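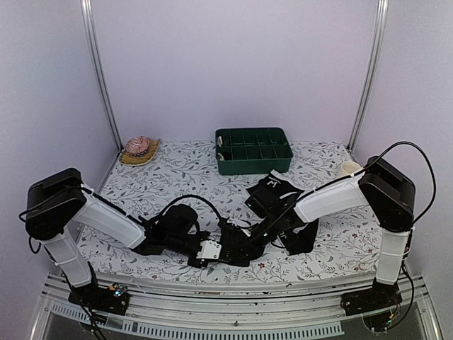 Clesimura开放日招募：来看机器人收袜子，顺便上手试试

大家好，又是我，在Relevby管双臂桌面那一摊事的人。之前在群里说过年底要办一次开放日，有人问了好几回到底办不办，现在可以正式回答了：办！2020年12月6日，下午两点开始，地点在Ulus，Havlíček楼一层的大间。这次除了来看的，我还想招一批愿意坐下来跟我们一起做任务的参与者，所以这篇写得长一点，您耐心看，想来的话拉到后面看报名办法。

先讲讲我们在干什么。Clesimura是我们做家务整理类操作的项目，说白了就是让两条机械臂在桌面上收拾小东西：袜子、手帕、小毛巾，一件一件理好，放进带格子的收纳盒里。盒子是深绿色的，里面两排，一排五格，跟您家抽屉里放内衣袜子的那种差不多意思。听着简单吧？我刚来的时候也这么想，心说这有什么好研究的，我三岁的外甥都会往盒子里塞袜子。结果第一个星期我就被一团黑布折磨得够呛。

黑色的软东西特别难弄。在花布上还好，底下有图案衬着，边缘多少能看出来；可一旦夹成一团，黑布叠着黑布，再配上黑色的夹爪，连我这个天天看的人都得凑到屏幕前面分辨哪里是布、哪里是手指。我们后来喜欢用带一点白标记的，至少有个东西能认方向。桌布也换过好多回，纯色的、格子的、带灰色藤蔓和暗红小花的，最后这种我个人最喜欢，看着像谁家餐桌，干活心情也好一些。同事嫌太花，投票我赢了。

再说桌子。三面是浅色的围板，铝型材的立柱，两条臂装在靠近人这一侧的两个角上，往中间伸。第一次来的人往往站得远远的，以为它会很快很猛，其实我们做整理任务的时候它慢得很，慢到有人看着看着开始打哈欠（没关系，我也打）。精彩的是两只手碰头的那一下，一边夹着布的一头，另一边去找另一头，找着了大家会不由自主地“哎”一声。上次内部演示的时候，一屋子人全都这样，我站在后面笑了半天。

桌上也不光有盒子和布。我们会摆一些别的，杯子啊，编织的垫子啊，花花绿绿的小碗啊，让桌面像个有人过日子的地方。机械臂要学会不去碰这些。您来的时候可以带一样自己家的小物件放上去看看它怎么绕，巴掌大小就行，别带玻璃的，别带特别贵的，也别带装着水的。我外甥上回非要放一只上发条的青蛙，我没同意，他到现在还记仇。

好，下面说这次招什么人。

一类是观摩的。您就是来看，不用准备什么，跟着我走一圈，看演示，提问题，喝茶。学生、家长、隔壁楼上班的、退休的叔叔阿姨都欢迎。不需要懂编程，也不需要懂机器人，我讲的时候会尽量说人话，万一冒出术语来请您当场打断我，真的，直接喊停就行。

另一类是上手参与的，也是我这回最想招的。一组14位，每位在桌子前面坐一阵，用操作手柄带着两条臂做整理任务，把一件小织物理平、对折、放进指定的格子。做不好完全没问题！我们想看的就是没练过的人怎么下手：先抓哪里，什么时候换手，夹歪了以后是放下重来还是硬塞进去。我们自己人练得太久了，动作都差不多，一个模子刻出来的，录下来的1047段里有一大半是我和另外两位同事轮流做的，看多了您甚至能认出哪段是谁（我的特点是喜欢先抖一下）。所以特别需要新手，手法越五花八门越好。

上手组的整个流程是120分钟，包括介绍、练习、正式做任务和最后的聊天。中间有休息，坐着不会太累，不过手腕刚受过伤或者肩膀正疼的朋友建议选观摩，以后还有机会。年龄上，上手组要成年；观摩组带孩子来没有问题，孩子请您自己看好，围板里面不能伸手，这一条我会在现场反复唠叨，先请您原谅。

我还想特别招几种人，不是硬性要求，就是如果您正好是，请一定来：

干过裁缝、洗衣店、酒店客房的。您叠东西的手法我真想当面看看。我试过跟着视频学酒店那种叠小毛巾的办法，学了一晚上，叠出来像个包子。

左撇子。我们这边全是右手习惯，换手的顺序从来都是那一套。

从来没打过电子游戏的。用手柄的感觉跟玩游戏的人很不一样，这个差别对我们很有用。

有耐心的，以及特别没有耐心的。对，两种都要。

那天大概怎么安排，我现在能说的是这样：

下午两点开门，先在入口签到，拿一张名牌，写昵称就行。

签到之后我会讲一小段，讲Clesimura从哪儿来，我们之前做失败的那些东西，还有现在能做到什么程度。我准备了一段失败合集，里面有把袜子放到盒子外面还自信收手的，有两只手各拽一头谁也不撒的，我觉得比成功的好看。

然后是现场演示。我会先让机器自己跑几遍，再换人来带。跑成什么样我不敢打包票，软布这种东西每次摆出来都不一样，头一天好好的，第二天它就是不肯张夹爪。要是当场卡住，您就能看到我们怎么排查，线松了没有，小灯亮不亮，重启，再来一遍。有的来宾说这部分反而最有意思。

演示完，上手组留在桌子这边轮流做，观摩组可以继续围观，也可以去旁边的小桌，那里有拆开的旧夹爪和几段铝型材，可以拿在手里掂掂。还有一台屏幕放录好的任务回放，您可以慢放，暂停，倒着看，想看多久看多久。

最后是聊天时间，茶和点心。上手组的朋友请多留一会儿，我有几个问题想问，比如哪一步最别扭，有没有哪一下觉得机器“不听话”，画面够不够看清楚。回答没有对错，您说“全都别扭”我也照样记下来。

关于防护：进门戴口罩，点心请到走廊那头单独的区域吃，手柄每换一位都会擦一遍。大间的窗户会一直开着，十二月嘛，请穿厚点。我那天肯定会裹着那件很丑的绿毛衣，方便您认人。有发烧咳嗽的朋友请在家休息，跟我说一声就行，名额我给您留到下一次。

报酬方面：观摩免费，也没有报酬。上手组做完全部流程会有一份酬谢，购物卡的形式，当天签字领取，具体金额在确认邮件里写。路上的交通费凭票也给报，打车的不行，这个我争取过，没争取下来。

录像和数据：上手的时候我们会记录手柄的动作和桌面上方的画面，只拍桌面和机械臂，不拍您的脸。会场里我们自己也会拍几张活动照，不想入镜的朋友签到时说一下，名牌上给您贴个小圆点，拍照的同事看见就会绕开。同意书会提前发给您，请在家慢慢看，有哪句看不明白写信来问。做到一半不想做了，随时可以停，已经录的那部分您要求删就删。

怎么来：坐19路到Ulus下车，往坡上走，过了卖栗子的摊子就看见Havlíček楼的侧门了。请走侧门，正门那天不开。楼里有坡道，轮椅可以直接到大间；需要我们提前挪椅子或者留位置的，报名时写一句。开车的朋友注意，门口那条街很窄，停车基本靠运气，我自己都是走过来的。

怎么报名：给Relevby前台发邮件，标题写“Clesimura开放日”，正文里写清楚下面几样——

怎么称呼您，写昵称也可以；

想报观摩还是上手，或者两个都行由我们安排；

平时用左手还是右手；

有没有用过游戏手柄；

方便联系的电话或者邮箱；

有没有什么想提前告诉我们的，身体情况、带不带孩子、对什么东西过敏之类。

不需要简历，千万别发简历，上回有人发来长长一份附件，连中学获奖都写上了，我看得很感动，可真的用不着。

报名收到11月最后一天为止。上手组报得多的话，我会按手法和经历尽量搭配得杂一点，所以没选上不代表您哪里不好，很可能只是那一组里已经有好几位和您情况相近。没进上手组的可以自动转到观摩，也可以排进明年的名单，您在邮件里注明就好。确认信我会一封一封回，回得慢请别着急，我白天基本上都在桌子边上。

常有人问的几个事，我先在这里一起说了。

有人问机器人会不会夹到手。正常操作的时候人坐在外面，手在手柄上，离夹爪有距离；摆东西、换布的事由我们来做，摆的时候臂是停着的。现场有急停按钮，我会先教您认它在哪里，练习的时候还会请您亲手按一次。

有人问能不能带自己的袜子。可以！干净的就行，成双的最好。深色、浅色、带花纹的、有洞的都收，有洞的我还挺想要。用完还给您，请在袋子上写好昵称，要不然到最后一桌子黑袜子谁也认不出来。

有人问这东西什么时候能买回家。我不知道，我也想要一台。眼下它占的地方比我家厨房还大，下面一圈线，收一只袜子的时间够我把整筐都塞进抽屉了。

有人问我们招不招人。这回招的是参与者，正式岗位没有放在这篇里。不过您要是那天聊得投缘，想知道我们日常怎么上班，尽管问，我可以带您去看我那张堆满扎线带和小螺丝的工作台。

还有人问能不能只来看一眼就走。当然能，两点到收摊之间哪会儿来都行，只是演示那段人会比较多，想站前面的请早点。上手组请务必准时，后面的人都排着呢。

有学校或者社区想组织一起来的，请先写信，别直接带一队人到门口，大间就那么大，开着窗也得留出间隔。写信的时候告诉我来的大概是什么年纪，我好决定讲哪个版本。给小朋友讲的那版里有一段我模仿机械臂叠毛巾，大人强烈要求的话也可以演。

对了，点心这次是我们自己烤的，有芝麻的和不带坚果的两种，不带坚果的会单独放一个盘子，别混着夹。茶管够。杯子请您自己带一个吧，少用一次性的，忘带了也有备用的。

先写到这里，我得去给桌布熨一下，昨天折出来一道印子，左边那条臂老在那儿犹豫。有问题写信，标题别忘了。

Relevby，Clesimura桌面组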